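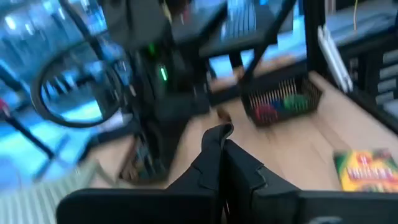

The gripper above a tabletop, with a wire mesh basket and a yellow box of crayons or markers.

Call for participants: Lideck open day, robot tidying tables

Lideck is looking for people to take part in its open day in October. Visitors will try out our tabletop arms, and we need participants who will stay for a full session, do a set of short tasks with a robot, and tell us how it went. You do not need any background in robotics. We would like to hear from people who have never stood next to a robot arm as well as people who use one at work.

What you will do
You will be seated or standing at a wooden tabletop with ordinary desk items on it. In the first part you watch the arm pick things up and put them down on its own. In the second part you guide the arm by hand through the same jobs – putting pencils in a holder, moving a small box, clearing a space. In the last part you set out the items any way you like and the arm tries again. Some tries will fail. Please leave the items where they fall until the operator tells you to go ahead.

Each session lasts 82 minutes with a short break and a questionnaire at the end. There are six places per session and three sessions during the day. You may sign up for one session only.

Who can apply
Participants must be 18 or older and able to read and answer questions in English. You need the use of at least one hand for the guiding part. If you would rather skip that part and only watch and comment, say so on the form and we will place you accordingly. Staff of Lideck, Skukov and Pangilinan cannot take part but are welcome at the general demonstration, where no sign-up is needed.

Where
The sessions are held in the demonstration hall at the Puvivar building, ground floor. The entrance is step-free. Bags and coats go in the lockers by the front desk. Closed shoes are required, and long hair and loose sleeves must be tied back near the arm.

Payment and data
Participants get a gift card and lunch. Travel is paid up to 40 dollars if you bring receipts. We record the arm's movements, the view from its wrist camera, and your written answers. Your hands may appear in the recordings. Your name is kept apart from them, and you can ask us to delete your session afterward.

How to apply
Fill in the form on the Lideck visits page and choose a first and second choice of session – morning, midday or afternoon. Skukov handles the bookings and will write to you either way. Applicants who do not get a place go on a waiting list in the order the forms came in.

Posted 2019-03-09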